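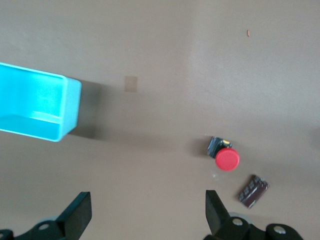

Lists > Handling and Assembly > October > Re: Open afternoon at Lestitz, bench 2

Re: Open afternoon at Lestitz, bench 2
October, 16:42
From: Mwanahawa Nyamweya

Anselmo Villanueva wrote:

> I could only stay for the first hour at Lestitz and missed the small parts
> bench. Could someone who stood through it post what was run, and whether
> the figures on the handout are for the full cycle or only the pick? Our
> people at Jirneveck are asking before they commit to a second cell. Also,
> was the wrist view on the monitor the one the controller uses, or a
> separate one for visitors?

Anselmo,

I was at bench 2 for most of the afternoon. Notes follow, in the order of your questions.

The task was mixed pick and place into a shallow turquoise bin. Two of the parts were the red push-button with its black switch body and the small dark maroon packet with the silvery-grey print. Sotomayor's engineer placed the parts by hand before each run, at whatever angle they fell. The bin stayed well over to the left, so the arm had a fair stretch of bare table to cross with each part.

The handout figures are for the full cycle, approach to release. They list 568 completed places out of 851 attempts, all logged in their own workshop before the visit. I asked whether a regrasp counts as a second attempt. It does, so the ratio looks worse than the behaviour at the bench would suggest. They do not break the total down by part, and I have asked them to.

The push-button is the awkward one. The cap is round and slightly domed, the body behind it is boxy, and the best grasp depends on which way the body is turned. The controller prefers the body when it can get both fingers past it. The fingers are flat black plates with squared tips, no pads that I could make out, and Sotomayor would not say whether pads are planned. The packet is simpler in principle, but lying at a slant it needs a wrist rotation first, and with the two parts close together the right finger has little room to come down between them. I would want that case tested separately – it is the normal one on our line.

The wrist view is the one the controller uses. The monitor showed it without overlay. Lighting on the table was uneven, pale towards the upper right with a darker band across the middle. The engineer said exposure is fixed at the start of a session. Fusska had the same arrangement last year and ended up fitting a hood.

Cycle time was quoted as 11 seconds. I did not time it.

Mwanahawa

Comments (3)

Anselmo Villanueva: Thanks, that answers it. If regrasps are counted as attempts I will need the raw log before I can compare with ours.

kestrel_b: Did they say what the gripper opens to? It looks wide for parts that size.

Mwanahawa Nyamweya: Not on the handout. I have added it to the list with the breakdown by part and will post both when they reply.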